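Vumavdale Neighbors Help
Home Ask Browse Topics Log in

Can I save a sourdough starter I left in the fridge since December?

posted by crumbchaser80

I finally dug out my rye starter and there's a layer of dark gray liquid on top. It smells like nail polish remover! I fed it for 2 years straight before I got lazy, so I'd really love to bring it back. No fuzz, no pink. Do I pour the liquid off or stir it in?
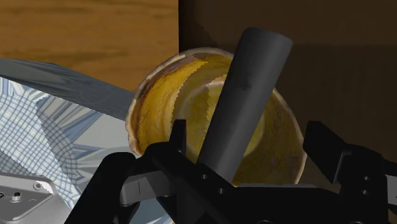 I only have all-purpose flour at the moment, but the Stodham mill shop is open again and I can get rye there if it matters.

3 comments | Share

ovenlightson

Oh, you can absolutely save it! The liquid is hooch, and it just means the starter is hungry. Pour it off, scoop a spoonful from the middle (the palest part you can find) into a clean jar, and give it equal weights of flour and water. Do that once a day for 7 days. Rye wakes it up faster, so go get the rye! Mine sulked until day four and then climbed right out of the jar, which was a fantastic mess.
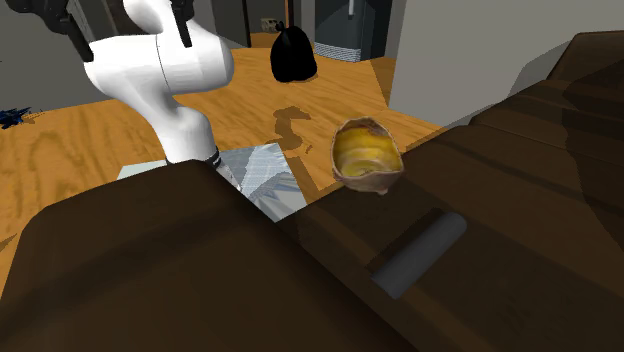 Keep it somewhere mildly warm, 80 degrees at most. If you ever see pink or orange streaks, throw it all out and start over.

11 comments | Share

tamuno_baker

stir it in, makes it more sour. I never pour mine off

Share

flourpower1547

Agree with the first reply. Save the discard for crackers once it smells nice again, they're so good with sesame!

1 comment | Share

Contact | © Vumavdale Neighbors Help | Back to top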